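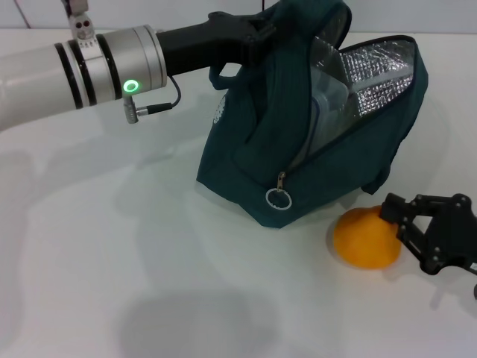
*Page last changed: 8/9/25*

# Open day at the Susdale workshop: two-arm bench

Brasari opened its Susdale workshop to visitors in the spring, and the two-arm bench was on the route between the stores and the test bay. Lemlem Wako ran the bench and Henok Asfaw took the questions. Visitors went through in groups of four. There were 71 names in the book by closing time.

The task shown at the bench was handling an insulated bag. Soft goods are a harder problem than boxes: the cloth folds under the fingers, the strap moves when the body of the bag moves, and the foil lining throws reflections that upset depth readings. In the opening view one gripper has the bag by the top strap and fabric, with the zipper open and the quilted lining showing. The second gripper is at the orange piece on the tabletop.

Both arms run from one controller under a program called Dinsa, build 2769. Grip force is set per object class and was left alone all day. Most questions concerned cycle time, which Asfaw declined to quote for cloth. He was more forthcoming on finger wear - the pads are changed as a pair, and the old ones were passed round.
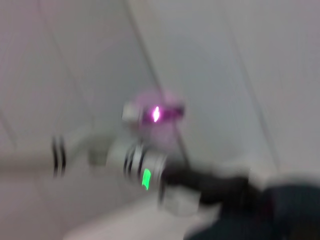

*Wrist view during a move, Susdale. Green light on the striped joint, pink light on the small white unit above it.*

The wrist view is the less tidy of the two feeds, but several visitors asked for it. Detail goes soft during a fast move and the lights hold up best.

The Bedus conveyor cell was closed to visitors on this occasion. It is due to be on the route in October, with the same sign-in arrangements at the side entrance.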